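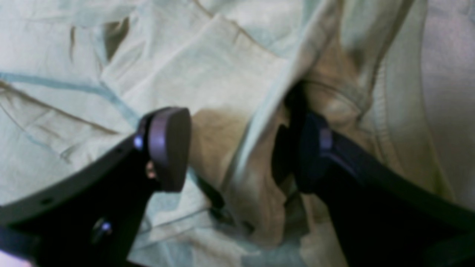 Clube de robótica: a roupa, outra vez

18 de setembro de 2018. Voltámos à sala Papadakis e voltámos à roupa. Quem entrou este ano: bem-vindos, tragam t-shirts velhas. Quem já cá andava sabe ao que vem.

Resumo rápido, que tenho de fechar isto antes do autocarro. O Flomivum deste ano tem uma prova nova, a de têxteis. Duas partes. Primeiro, tirar uma peça de um monte de roupa amarrotada, uma só, sem arrastar as vizinhas. Depois, estender uma camisola numa superfície e dobrá-la. Tudo com os dois braços do Duser, o mesmo da época passada, com as pinças como estão. Ninguém mexe nas pinças até segunda ordem, por favor. Já tivemos essa conversa em junho.

Inscritos no clube: 29. Equipa para a prova: ainda não está fechada. Quem quiser entrar fala comigo ou escreve o nome na folha da porta (a folha de baixo, a de cima é do xadrez).

O monte

Começámos por aqui porque parecia o mais fácil. Não é. A pinça entra no tecido, fecha, sobe, e o que vem atrás é meia pilha. As dobras escondem tudo: uma costura parece uma borda, uma borda parece uma sombra, e a câmara do pulso fica tão perto que às vezes só se vê pano. O grupo da visão anda a experimentar procurar primeiro uma prega alta e bem separada e só depois escolher de que lado pôr os dedos. Resultados mistos. Com peças de cores muito diferentes corre melhor, com tons claros encostados uns aos outros ainda se engana bastante.

Coisas que ficaram decididas na última sessão:

Aproximação inclinada, não a pique. De cima os dedos empurram o tecido para baixo e abrem um buraco no meio do monte.
Fechar devagar. A versão rápida fica guardada no repositório, pasta «velho», não apagar.
Se vierem duas peças, conta como falha, mesmo que a segunda caia a meio caminho. Escrevam na tabela. Escrevam mesmo, na semana passada havia 13 linhas sem nada na coluna das observações e agora não sabemos o que foi aquilo.

Falta testar malha grossa. Falta testar qualquer coisa com fecho. Alguém tem um casaco com fecho que não lhe faça falta?

A camisola

Segunda parte da prova, e a que dá mais pontos. O regulamento pede pano de base preso dos dois lados, esticado o suficiente para não fugir quando os braços puxam a peça. Nós usamos grampos. Apertem-nos antes de começar, e voltem a apertar a meio da tarde, que o pano vai cedendo.

Decidimos treinar com verde sobre verde. Houve protestos. A ideia é esta: se conseguirmos encontrar a bainha com a camisola quase da cor do fundo, com outra cor qualquer encontramos também. O contorno passa a ser só sombra e uma diferençazinha de tom, e quem está a comandar os braços tem de olhar com atenção. É cansativo. Façam turnos curtos, troquem antes de ficarem rabugentos.
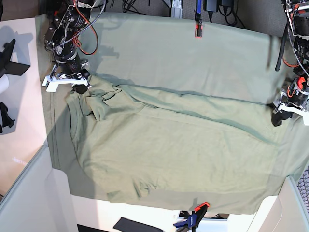
Quanto à ordem dos movimentos, ainda há duas escolas no clube. Uns querem agarrar as duas pontas ao mesmo tempo e puxar para fora. Outros preferem segurar de um lado, alisar com o outro, e só depois trocar. Eu era da primeira escola, agora já não sei. Quando se puxa dos dois lados a peça fica esticada ao comprido mas com uma crista no meio, e depois é preciso desfazer a crista, e para isso é preciso largar, e ao largar volta tudo um bocado para trás. Segurar e alisar é mais lento mas dá menos correcções. Vamos medir as duas a sério, com cronómetro, e acabou-se a discussão.

As mangas são outro assunto. Com manga comprida há sempre uma que fica presa por baixo do corpo da camisola e ninguém repara até à primeira dobra. Proposta do grupo dos mais novos, e parece-me boa: antes de dobrar, paragem obrigatória, olhar para as duas mangas, dizer em voz alta onde estão. Parece parvo. Experimentem.

A gola também dá luta. Fica em pé, engelha, faz um monte de tecido no sítio onde devia estar plano. Por agora deixamos ficar e dobramos à mesma, o regulamento só olha para o rectângulo final e para a bainha. Se sobrar tempo lá para o fim do período tratamos dela.

Luz: alguém propôs tapar o candeeiro da esquerda. Não tapem. No dia do Flomivum não escolhemos a luz e mais vale habituar o sistema às sombras dos braços em cima do pano. O que podem fazer é anotar a hora da sessão, que ao fim da tarde as gravações ficam bem diferentes.

Números, para quem gosta

O objectivo até à prova são 2000 tentativas gravadas, contando as duas partes. Temos uma fracção pequena disso. Uma tentativa falhada conta na mesma desde que esteja etiquetada como falhada. As que não têm etiqueta não contam para nada e ocupam disco. Já agora, o disco: está quase cheio, quem tiver vídeos pessoais lá dentro (vocês sabem quem são) tire-os até à próxima sessão.

A Norstead voltou a emprestar-nos o espaço e a pagar as fotocópias. Obrigada à secretaria, que também nos arranjou mais extensões. Pedem só que os cabos no chão não passem para o lado do corredor. Enrolem o que sobra, não deixem transformadores espalhados quando saírem, e a alcatifa não é caixote do lixo.

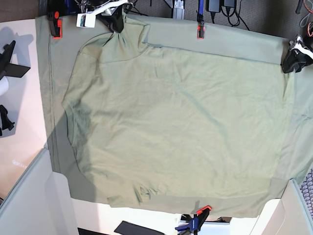
Anastasia Sfakianakis

Mais umas coisas soltas, que me lembrei depois de ter assinado isto.

Os pais perguntaram se podem assistir. Podem, às sessões normais sim, às de gravação é melhor não, há pouco espaço à volta da mesa e qualquer encontrão nos estraga a tentativa. Fiquem do lado da janela e não se encostem aos painéis.

Botão de paragem: uma pessoa com a mão perto dele, sempre. Não vale estar ao telemóvel. Mãos fora do pano enquanto os braços estiverem ligados, e para endireitar a camisola à mão primeiro pára-se tudo, depois avisa-se, depois mexe-se.

A camisola verde não é para levar para casa nem para lavar. Se for lavada encolhe ou muda de cor e lá se vai a comparação com as sessões anteriores. Cheira um bocado a armário, paciência.

Precisamos de alguem que escreva bem para o relatório técnico. Máximo de páginas ainda por confirmar, o modelo do Flomivum chega por correio electrónico e eu reencaminho. Começa-se já pela descrição das duas tarefas, que essa não muda.

E faltam grampos. Os pequenos chegam, dos compridos queríamos mais um par. Quem tiver em casa, nome com fita-cola no cabo, e devolve-se no fim da época.

Próxima sessão à hora do costume. Quem chegar primeiro liga o computador e estica o pano.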